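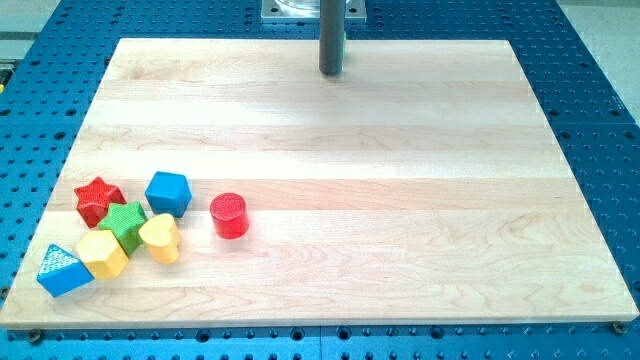
Shape-sorter blocks on the maple board, 2019-07-19

From: Solange Pons
To: Naltdale toy library list
Subject: Re: [naltdale] Textured blocks, yes or no?

On the Vendunska set, Calado wrote:

> I'd like us to buy five more of the textured shape sets before
> December. The patterns on the top faces mean a child can tell the
> shapes apart by touch, and the makers say it brings sorting on much
> faster. At 14 pounds a set I don't see what there is to argue about.
> Can we agree it on the list and save ourselves a meeting?

I'd rather we didn't agree it just yet.

I've had the blocks out on a board and I'm not persuaded by the touch business. The dots on the blue triangle, the crosshatching on the red star, the little grid on the end of the red cylinder — all very nice to look at. But a child holding a triangle already knows it's a triangle from the corners. What is the pattern telling them that the edges don't? If somebody has watched a two-year-old turn one over and use the pattern to find the right hole, I'd like to hear about it. Mine went by colour every time, and colour isn't much help when there are two reds, two yellows and two blues.

The stars bother me more. There's a green one and a red one, and put side by side they are easy to muddle. We had the same trouble with the old Trondberg sorter, where everyone ended up pushing the wrong star at the hole until it jammed. Has anyone tried these two in each other's holes? I haven't got the lid, so I can't.

I'll give them this much: they're chunky, and the heart is a good shape for small hands.

As for "much faster", faster than what? The leaflet says 40 children took part and doesn't say what they were compared with. We have 207 items on the shelves and over a dozen of them are sorters of one sort or another. I'd want to lend this one set out a few times and see what state it comes back in before paying for five.

Who has the lid, by the way? It wasn't in the bag when I signed it out.

Solange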